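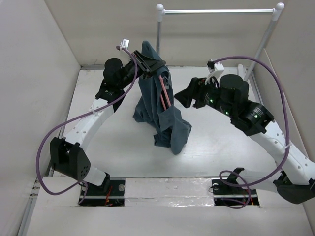

Visitor Guides > Handset Manual > Section 4

4. Setting up the audio handset for the Plavholm chapel tour

Read this before you go in. Signal is poor past the porch, so do the set-up at the desk or on the bench outside. Needs 2 minutes if the battery is good.

The tour covers the painted ceiling, the nave walls, the side altar and the carved choir stalls. Lelimbridge parish and the Tanasarn trust share the handsets, so you may get one still set for the other building. Check step 3.

Before you start

You need: handset, neck cord, one earpiece (left or right, both work). Hearing loop version has a blue sticker on the back, ask for it by name.

4.1 Switching on

1. Hold the side button until the screen lights. Long press. A short press does nothing.

2. Pick a language. Up and down arrows, then OK. English is first on the list. To change later, hold OK and the down arrow together.

3. Check the building name at the top of the screen. Should say PLAVHOLM. If it says LELIMBRIDGE, go to Menu, Site, Plavholm, OK. Screen goes blank for a moment, then comes back.

4. Plug in the earpiece. Push til it clicks.

5. Set the volume. Start low. The organ recording at stop 9 is a lot louder than the speech.

Note: the volume resets when you change language. Set it again.

4.2 Finding the stops

Numbers are on small brass plates, at floor level in the nave and at hand height in the choir. Key in the number and press OK. You can go in any order, but the ceiling stops (11 to 17) make more sense taken from the west door, because the story of the Flood runs from there toward the altar and the speaker keeps saying "the next panel."

Stop 12 has a short and a long version. Short one plays first. Press OK again at the end for the long one, which covers the pigments, the repainting of Noah's cloak and the argument over who painted the ravens. Worth it if you have time.

Stop 14 is missing its plate. Stand under the panel with the dove, key in 14.

Stop 16 mentions a gilded border. The gilding is mostly gone on the north side, look south.

Caution: do not lean on the choir stalls to look up. The carved ends are loose in places. Use the benches in the nave or borrow a hand mirror from the desk.

Caution: steep step down into the side altar. Take the earpiece out, watch your feet, put it back in when you're down.

4.3 Light box at the side altar

The altarpiece is kept dim. There is a push button on the rail, lights stay on for 20 seconds then fade.

1. Key in stop 21 and let the introduction play. It tells you when to press.

2. Press the rail button once. Pressing it twice turns the lights off again.

3. Wings first, then the center panel. The recording follows that order.

4. If the lights go out before the speaker is done, wait for the click, then press again.

Note: no flash here, or anywhere under the ceiling. Tripods only with a permit from the Canton office. Phone pictures without flash are fine.

4.4 If something goes wrong

Screen frozen. Hold the side button and OK together, count to ten. You'll lose your language setting, nothing else.

No sound. Check the plug. Then the volume. Then try the other earpiece, they do wear out.

Wrong story. If you hear about bell founding you are still on Lelimbridge. Back to step 3.

"Memory full." Only shows on the older handsets, which hold 2,000 bookmarks and never got cleared. Ignore it, press OK. Audio still plays, you just can't save favorites.

Low battery. Swap it at the desk. Dont use the charger in the vestry, different voltage.

4.5 Handing it back

1. Stop the recording. Press the red key.

2. Take out the earpiece and drop it in the tray on the left for cleaning. Cord stays on the handset.

3. Hold the side button until the screen goes dark.

4. Put the handset in the rack, screen facing out. The charging pins only meet teh contacts that way round.

Last handsets go out at 4 pm, from March on at 5. The desk closes an hour later. If you find the desk shut, use the slot in the porch door.

Mistakes in the recording or in this section: leave a note for Apinya Paisan at the desk, with the stop number and language.

Next section: 5. Group receivers and guide microphone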